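Features > Workplace > Machines
Print this article | E-mail to a friend
Filed under: Rules & Red Tape

Who checks the checklist?

By Tala Sfeir

March 26, 2026

The robot code of practice at Cunwood has 30 clauses, and I have now read all of them twice. Clause four says every arm must be "fit for its task". Clause 11 says staff must be "suitably aware". I would like to meet the arm that failed clause four.

Vistari, which wrote the code, sells it as good practice for small firms that cannot afford a safety department. Signing up costs £280 a year. So far 600 sites have done it, and each gets a sticker for the door.

The part I went to see was clause 19, on wrist cameras. It says that pictures from the arm must be stored "where practical". It does not say that they must be sharp, or that anyone must look at them.

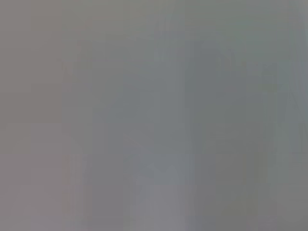
Photo: wrist camera, Cunwood

Grey bands, a bluish one up the middle, a paler patch at the bottom. I could not name one object in it. Under clause 19 it is a perfectly good record. Store 2942 like it and you would still pass.

Donati, a rival scheme, at least asks for a named person to open a sample of stored pictures each month and sign for them. Gado asks for the same but lets the supplier do the signing – a bit like letting the garage pass its own MOT.

Vistari told me a revised code is due in June and that picture quality is "under discussion". It would not say who is discussing it. I asked whether a site had ever lost its sticker. The answer was that the scheme prefers to work with members, and would I like a copy of the leaflet.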